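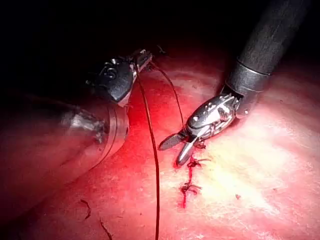

ルビが下にずれるのは、おそらく書き出しのときに別の書体に置き換わっているからで、原稿そのものは壊れていないと思いますよ、というお返事を掲示板のほうで先にいただいておりました。ありがとうございます。その一言でずいぶん気持ちが落ち着きましたので、あらためてこちらの窓口に、これまでの経過をまとめて書かせていただきます。長くなりますがお付き合いください。

件名:縦書き文書をPDFに書き出すとルビの位置がずれる
製品:Mavus(組版ソフト)
書体:Pillay明朝
状態:対応中
登録日:2023年3月12日

最初の書き込み

いつもお世話になっております。地域の読みもの冊子を作っている者です。冊子は縦書きの二段組みで52ページ、小さなお子さんからご年配の方まで読んでくださるものですから、少しむずかしい漢字にはできるだけルビをふるようにしています。Mavusは前の版からずっと使っていて、縦書きのきれいさがたいへん気に入っております(これはぜひ開発の皆さまにもお伝えください)。

困っているのは、画面の上では漢字の右側にきちんと並んでいるルビが、PDFにすると半文字ぶんほど下がってしまうことです。全部の漢字で起きるわけではなく、二文字以上の熟語にまとめてふったルビだけがずれます。一文字ずつふったものは無事です。たとえば「紫陽花」の「あじさい」は、いちばん下の「い」が次の助詞の横まではみ出してしまって、声に出して読もうとするとつっかえます。

こちらで試したことは次のとおりです。

ソフトを再起動しました。変わりません。
パソコンも再起動しました。やはり変わりません。
書き出しの品質を「標準」から「印刷用」にしました。ずれ方が少しだけ小さくなったような気もするのですが、見比べているうちに自信がなくなりました。
新しい文書を作って、ずれる段落だけを貼り付けて書き出しました。同じようにずれます。
書体を最初から入っているものに変えました。ずれません。ただ、行の終わりが動いて全体の改ページがくずれるので、このまま使うのはつらいところです。

書き出しの途中で一度だけ「警告411」という表示が出ました。閉じるボタンを押したらそのまま進んでしまい、何が書いてあったのか読みそびれています。すみません。

窓口からの返信

くわしいご報告をありがとうございます。試された内容まで書いてくださって、たいへん助かります。
警告411は、文書に使われている書体の一部を埋め込めなかったときに出るものです。お手数ですが、「書き出し」の画面の下のほうにある「記録を残す」に印を付けて、もう一度PDFを作っていただけますでしょうか。同じフォルダーに文字だけのファイルができますので、中ほどの「書体」という見出しから下を貼り付けてください。
あわせて、Pillay明朝をいつごろ入れられたかもお知らせいただけますと幸いです。

二度目の書き込み

早いお返事に驚きました。書体を入れたのは去年の7月です。夏の号で見出しを少しやわらかい感じにしたくて、ずいぶん迷って選びました。

記録を残して書き出したところ、「書体」の下にはこうありました。

Pillay明朝 本文用 埋め込み済み
Pillay明朝 ルビ用 見つかりません(代替を使用)
Pillay明朝 見出し用 埋め込み済み

ルビ用というものが別にあるとは知りませんでした。購入したときの圧縮ファイルをもう一度開いてみましたら、たしかに「ルビ用」という名前のファイルがひとつ入っています。本文用と見出し用だけを入れて満足していたようで、お恥ずかしいかぎりです。画面ではきれいに見えていたのが今でも少しふしぎなのですが、そういうものなのでしょうか。

さっそく入れて書き出してみたところ、大部分は直りました!「紫陽花」もきちんと収まっています。うれしくて、用もないのに最初のページから終わりまで眺めてしまいました。

ところが、目次のページだけがまだずれています。ほかのページとどこが違うのか、私には見当がつきません。

窓口からの返信

大部分が直ったとのこと、こちらもほっといたしました。画面の表示は本文用の書体を縮めてルビに当てていますので、ルビ用がなくても整って見えることがございます。わかりにくい作りで申し訳ありません。
目次につきましては、作成したときの書体の情報をそのまま抱えている可能性があります。目次のどこかを選んで「目次を更新」を押し、「書式も更新する」に印を付けてから実行してみてください。手で直した箇所がある場合は元に戻ってしまいますので、先に文書の控えをお取りください。

三度目の書き込み

控えを取って、更新をいたしました。目次のルビも無事に元の位置へ戻りました。手で直したところが二か所ありましたが、どちらも点線の長さをそろえただけでしたので、お茶を一杯飲むあいだに済みました。

それから、印刷のことも書いておきます。冊子はいつもMalliaという印刷所にお願いしていて、今回は2000部の予定です。刷り始めてからルビのずれに気がついたら目も当てられませんので、入稿の前に手元のPonbergのプリンターで一部だけ刷ってみました。最初の刷り上がりでは、奇数ページのルビがうっすらかすれていて、また書体かしらと冷や汗をかきましたが、プリンターの設定が「下書き」のままになっていたのが原因でした。「きれい」に変えたら、いちばん小さいルビまで読めます。ですからこちらはMavusのせいではありません。念のため。

ひとつだけ教えてください。印刷所に渡すファイルは、いま作ったPDFだけで足りますでしょうか。書体のファイルも一緒に送ったほうがよいのか、いつも迷ってしまいます。

窓口からの返信

ご確認ありがとうございました。記録の「書体」の欄がすべて「埋め込み済み」になっていれば、PDFだけで問題ありません。書体のファイルは利用の条件によって人に渡せないものもありますので、印刷所から求められたときにPillayの案内をご覧になってからお決めください。
このお問い合わせは、書き込みのない状態が30日続きますと自動で終了になります。終了後も同じ番号から再開できますので、ご遠慮なくお書きください。

四度目の書き込み

記録を見ました。三つとも「埋め込み済み」です。先ほどMalliaに送りまして、受け取りの連絡も届きました。
もしできましたら、警告411の文面に「ルビ用の書体が見つかりません」とひとこと入れていただけますと、私のようにあわてて閉じてしまう者でも気づけるかと思います。次の版でご検討ください。ご親切に最後までお付き合いくださって、ほんとうにありがとうございました。

状態の変更:対応中から解決済みへ
関連する要望:警告411の文面の見直し(受付済み)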